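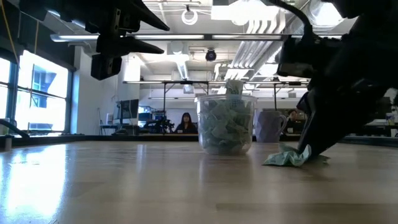 *Plastic cup with the green paper, on the wood table.*

May, 6:40 in the morning

Second coat on the hall floor went down last night. Ostermann oil varnish, satin, thinned 4 percent for the first coat and straight from the can for this one. Room was at 70 degrees with the windows shut. At six this morning it still took a thumbprint by the door, so the rack stays in the kitchen another day.

The first coat raised the grain more than I wanted. I cut it back with 220 by hand, vacuumed, wiped with mineral spirits and let it flash off before starting again. Two passes with the grain, wet edge kept toward the stairs. There is one lap mark near the radiator pipe -- visible only from a low angle, and I will leave it.

Timo Eichhorn called about the threshold. He has a length of oak at Clekton, 17 millimeters thick, planed on one face. The gap between hall and bedroom wants 15. He can take it down on Thicknesser No. 2 if I send the width, which I still have to measure with the door off. The hinge pins are painted in. Penetrating oil tonight, punch and hammer tomorrow.

Melaniia Zinchenko thinks the hall should have had hardwax instead, for spot repairs. She has a point about repairs. Hardwax would have meant sanding back to bare wood along the baseboards, and the edger is due back at the rental counter.

Used: just under half the can. Brush cleaned twice, hung bristles down. Left to do: threshold, quarter round, felt pads on the bench.

Slept badly with the smell -- moved to the couch at 2.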